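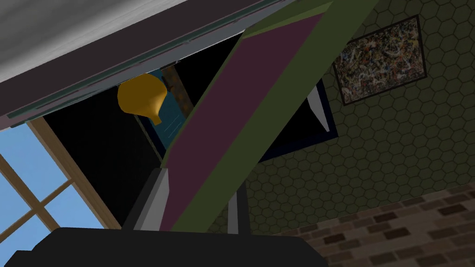
Will the new robot arms mean fewer people on the returns floor at Brustham? The headcount stays where it is, and the jobs on the late shift are the ones that will change most.

We've been waiting months to write this one! From September, the arms take over the lifting and shelving of homewares, the part of the work that sore shoulders have been complaining about for years. On a busy day 1000 parcels come through the doors, and 600 of those need to go up on a shelf or into a cupboard before the next truck.

The team has been practising in simulation first, with rooms built on the computer and household bits and pieces to handle, a gold-coloured vase among them. Burgi Moser from the Skamberg site has been running the sessions, and she's thrilled with how quickly people have picked it up (two of our packers had never touched the controls before and were teaching others by the afternoon).

What changes for you? Shelvers will move into checking and repairs, with paid training, and everyone keeps their current hours. The 5 am start goes too — a few of you cheered out loud at that. Stöckli stays on hand lifting for now, as the aisles there are too narrow.

All 76 of you on the floor are welcome to have a go at the controls. Put your name on the sheet in the lunch room, or see Burgi after the morning catch-up.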